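Gathering examples at Drestham: an interview with the head of the demonstrations group
July. By the Vulldale Bulletin staff writer

The demonstrations group at the Drestham laboratory occupies two rooms on the ground floor of the Ruldale building. Its task is to supply examples to a learning system which is intended, in time, to control a two-fingered gripper on a sorting line. The Bulletin met the head of the group at 9.30 in the morning, before the first recording session, and asked how the work is organised and what has been learned from it so far.

The group was formed when the laboratory decided that its existing examples were too few and too similar to one another. "We had been recording whatever was convenient," the head of the group explained. "The same person would pick up the same object from the same place, in the same way, until the end of the afternoon. The system learned that afternoon very well. It did not learn much else."

Under the present arrangements, each example is a single attempt at a single object, carried out by a trained operator using a hand controller. The controller drives a simulated gripper, and the operator sees the view from the wrist on a screen. The positions of the fingers, the movement of the wrist and the view itself are stored together. An attempt lasts no longer than 30 seconds, after which the recording closes whether or not the operator has finished.

Asked why the group works in simulation, the head replied that the decision was partly one of cost and partly one of order. A simulated object may be returned to its starting place at once, and it may be placed at an angle which would be tiresome to arrange by hand. "Fruit was the deciding point for us," the head said. "Real fruit bruises. By the third day you are recording a different object from the one you began with, and the notes do not say so."

The current collection is known within the laboratory as the Borbély set, after the meeting room in which it was first planned. It holds 1,005 accepted examples, covering 27 objects, most of them items of food. Six operators contribute to it. Each works to a written schedule which gives the object, its starting angle and the side from which the gripper is to approach. The schedule is drawn up a week in advance and operators are asked not to exchange sessions without notice, as the spread of examples between operators is itself recorded.

The head of the group was firm on the matter of failed attempts. In an earlier collection these had been deleted at the end of each day. They are now kept, marked with a short reason, and stored apart from the accepted examples. "An operator who misses and then corrects has shown the system something useful," the head said. "An operator who misses and gives up has shown us something about our schedule. I would not wish to lose either."

Curved objects have caused the most discussion. A box offers the gripper two flat sides and most operators approach it alike. With a banana, habits differ a good deal: one operator will turn the wrist early and travel the remaining distance in a straight line, while another will travel first and turn at the last moment. The group considered setting a single approved method and decided against it. Instead, the written guidance asks only that the fingers be open before the approach begins and that the wrist be turned to suit the line of the fruit.

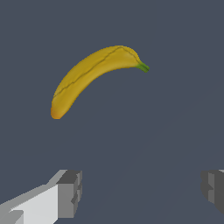

The banana in the simulator, with the gripper fingers apart.

The plain background used for these sessions was also a matter of choice. The head of the group described it as a starting point, to be followed by sets in which trays and other objects are present. "We were advised to make everything busy from the beginning," the head said. "I preferred that we should know how the system behaves with one object and nothing behind it. If it cannot manage that, a tray will not help." Some colleagues at the Vulldale site take the opposite view, and a comparison between the two approaches has been agreed - although the terms of it are still under discussion.

Checking takes up more of the week than recording. Every example is replayed by an operator other than the one who made it, and is accepted, returned or set aside. The most common ground for return is hesitation: a long pause in the middle of an approach, usually while the operator judges the distance on the screen. Such pauses are not errors, but the learning system copies them faithfully, and an early version would stop short of an object and wait.

The group hopes to add soft packets and tins to the schedule next. A request for a second hand controller has been submitted, and the head of the group expects that sessions will run in both rooms once it has been installed. The guidance for operators is being rewritten in the meantime, with the section on wrist movement first in line.

Contact: Bulletin Office, Ruldale Building, Drestham | © Drestham Laboratory | Back to top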